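Jekville Neighbourhood Reading Scheme
Second progress report to the Fostilard Fund
Prepared by Bimla Bajpai, scheme manager

1. Where we are now

In our first report we promised to open the lending room at Jekville and to begin home delivery for readers who cannot come to us. Both are now working. The lending room is open on weekday afternoons until 7 p.m., and home delivery started in August, one month later than we planned. The delay was caused by the insurance for the delivery bicycles, and I explain this in part 4.

At the close of this period we have 364 registered readers. Most of them live in the old streets behind the market, where the town library closed its branch and the bus does not stop any more. We had expected mainly families with young children. They did come, but the larger group is older people who read in two languages and had not borrowed a book for many years. This has changed our buying, as you will see below.

2. The collection

The collection has 3,566 books. Nearly all the donated ones came from the Jaiswal family, who gave us the complete stock of their former bookshop. We are very grateful for it, but I must be open that the gift made a lot of work. Many books were school textbooks from an old syllabus, and these we passed to a paper recycler with the agreement of the family. The remaining books were sorted by language first and by subject second. Girish Sandhu prepared the catalogue, and he also wrote a short guide so that other people can add new titles in the same way. 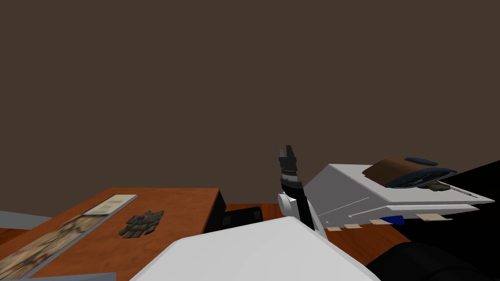
We bought new books in two groups. The first was large-print fiction, which was never on the shelf for more than a day or two and for which we still keep a waiting list. The second was picture books with text in two languages. These are borrowed well, but they are damaged quickly, especially the ones with flaps. I propose that in the next period we buy fewer flap books and use the difference for large print.

The catalogue is kept in Drodari, the lending software which you recommended to us. It does the daily work without difficulty. Our one complaint is that it cannot sort correctly the titles which are not in the Latin alphabet, so Girish enters each of these titles twice. I have asked for this to be repaired and I wait for the answer.

3. Home delivery

Home delivery has 60 readers. Each one receives a bag of books every second week, and the old bag is taken back at the same visit. The readers choose from a printed list, or they tell us by telephone what kind of book they like. The telephone way is much more popular – I think people enjoy the talk as much as the book. A call that we planned for five minutes often takes twenty. I do not want to make it shorter, but it must be seen in the staff hours, which are higher than in our budget.

The losses are small. We have two books missing from home delivery, and one of them was paid for by the reader's son.

4. Difficulties

The insurance company first treated our bicycles as a courier business and asked a price that we could not pay. After some letters they accepted a different policy, and the cost is now inside the line for transport.

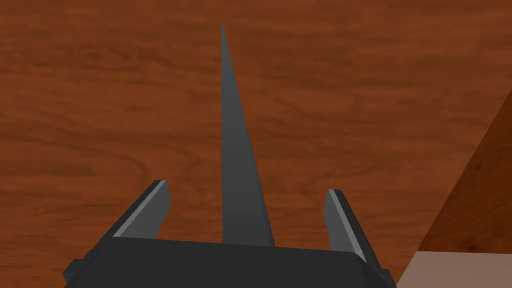

The heating of the lending room is the second difficulty. The landlord repaired the boiler once, but on cold mornings the room is not comfortable before noon. We moved the children's story hour from 10 a.m. to 2 p.m. for this reason. Some parents with small babies told us the new hour is not good for them, and their number at the story hour went down. I am in discussion with the landlord about a proper replacement before the winter.

We also did not succeed in starting the reading circle at the secondary school. The teacher who invited us changed to another school, and her position is still open. I ask your permission to carry this part of the grant into the next period.

5. Money

The accounts are attached separately. We spent less than planned on furniture, as the shelves came together with the Jaiswal books, and more than planned on staff hours. The total is inside the grant.

6. Next period

We will print a new home delivery list in larger letters and open the room on one weekend morning each month as a trial. Girish will also check the whole collection against the catalogue, for which we will close the room for 2 days. The next report will reach you with the results of this check, and with a decision about the reading circle if the school has found a new teacher by then.

Bimla Bajpai
Jekville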